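March, open day prep, Skokum bench

Visitors from Mellor in at 14:43. Riku Kuroda ran the arm, I kept the log. Wrist view on the big screen, speed held at 60 percent for the first group, then raised to 200 mm/s at their request.

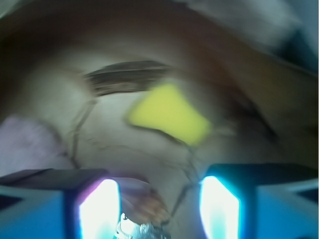

Wrist view over the beige surface, yellow item right of center. Heavy motion blur.

Blur at this level is no use for pose estimates. Try shorter exposure before the Bukesgate visit. Pad glow also washes out the inner finger faces. Elsie Hartley to check gain settings.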